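The robot cell on our side of the building has been running since March, and people keep asking me what it's like, so I'm writing it down once and pointing them here.

I work at Kidard. We make up kits of bar stock for other people's machines. An order comes in, the bars get sorted and loaded, and they go out again. For years the loading was done by hand, out of steel bins, by whoever was on the bench that day. I did it for a long time. On a busy shift it came to 2000 bars, and you felt it in your wrists on the way home.

Kragh did the installation. The software that tells the arm where to go comes from Conenari, and when something goes wrong the two of them are very polite about each other. We had a fortnight of that at the start. Then it settled.

What people imagine is that the robot arrives and you go home. What happened here is that the job split into bits, and some of the bits went to the arm and the rest stayed with us in a different shape.

The arm gets the picking. It reaches into the bin, takes a bar, puts it where it's meant to go and comes back for the next. It's slower than I was on a good morning and a lot faster than I was at four in the afternoon. It doesn't mind which way the bars have landed, up to a point. Bars lying across one another are harder for it than bars lying on their own, and a bar tight up against the wall of the bin is the worst of all. A person tips the bin with a knee and carries on. The arm has a think, has a go, and if it can't manage it asks for one of us.

So a good part of my day now is answering it. We get a message on the panel, walk over, stop the cell, move a bar, start the cell. In the first week there were 66 of those calls on the early shift alone. Now we're down to 25 on a bad day, mostly when a new batch comes in with oil still on it.

The other part is looking after the bins. I never gave bins a thought before. Now I know which ones are bent, which ones shine too much under the lights, and which ones shift when the gripper touches the side. We clamp them. We had a long argument about clamps – what sort, which corner, whether they'd get in the way of the arm – and I found I had opinions. I also had opinions about cables, which I'd not have guessed either. If a cable is hanging where the arm might go, I see it from across the room now.

Colour codes changed as well. We used to go by length and the mark on the end. Two of the older hands could tell stock by the sound it made when you dropped it, and that isn't a skill anyone is paying for any more. They've been fair about it, but I can see it bothers them. One has moved to goods-in, where he's happier. The other is on the cell with me and is better at it than I am, as he can tell by looking at a heap whether the arm is going to get stuck.

Nobody was let go. I put that down plainly as it's the first thing everyone asks. Two people who left weren't replaced, though, and I think that should be said in the same breath. The bench had five on it and has three now. The room is quieter. You used to be able to talk all shift while your hands did the work, and you can't do that so easily when you're listening out for the panel.

Pay went up a little for those of us who did the training. It was three days, run at the Stosari site down the road, and I'd have liked a week. There was too much about menus and not enough about what to do when the arm has hold of something and you don't want it to. We worked that out ourselves and wrote it on a sheet, and the sheet is still taped inside the cupboard door.

My wrists are better. I sleep better too. I'm bored in a new way, in short stretches with interruptions, where before I was bored in one long one. On balance I'd keep it. I wouldn't want the second cell they're talking about to go in without somebody asking the bench first where the bins should stand, because last time the bins were put where the drawing said, and we spent an afternoon moving everything 200 millimetres to the left.

They've said they'll ask. The drawing for the second one is due before the summer shutdown, and I've got my list ready – bins first, then the clamps, then somewhere sensible for the cables to go.

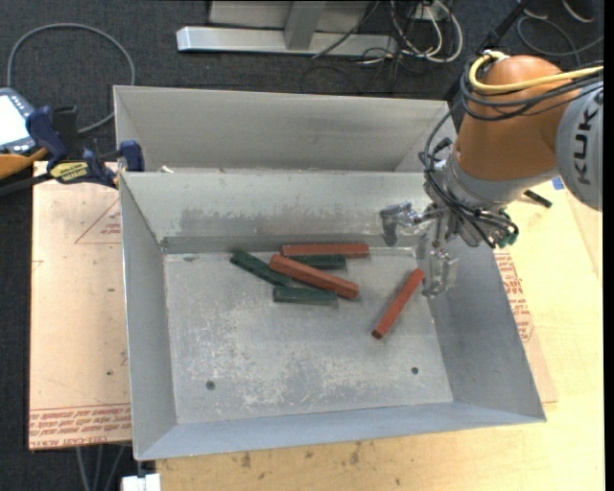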